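Okay so I quit buying snacks at work for all of July and I have thoughts. Thread, I guess

Background: the vending machine at Gresteck is right by the copier, and I am weak. I was in there twice a day some weeks. Chips at 11, something chocolate at 3

I added it up one night and it came to over 100 bucks in a month. On peanut butter crackers!! I told my sister and she laughed for so long I hung up

New rule: snacks come from the grocery store, bought once, and they live in a drawer
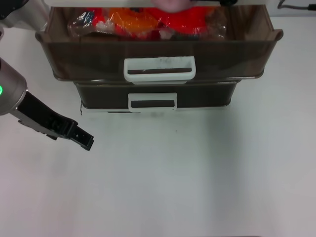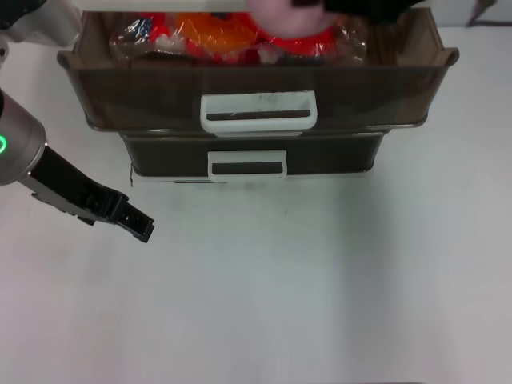 First week was rough, not gonna lie. I ate way too much on day one and then had nothing to look forward to — rookie mistake

Lurdes Barreto from payroll told me to bring only a couple of days' worth at a time and leave the rest at home. Lurdes has raised 4 kids so I listened

Things that worked: pretzels, those little cheese things, clementines. Things that didn't: rice cakes. I wanted to love them. I ate one and went straight to the machine

Total for the month was 20 dollars at the store plus 13 in the machine (bad afternoon, the Revthorpe invoices came back wrong again, leave me alone)

Doing August too. My limit for the machine is 15 — and if anybody has a granola bar that doesn't taste like a doormat, please send names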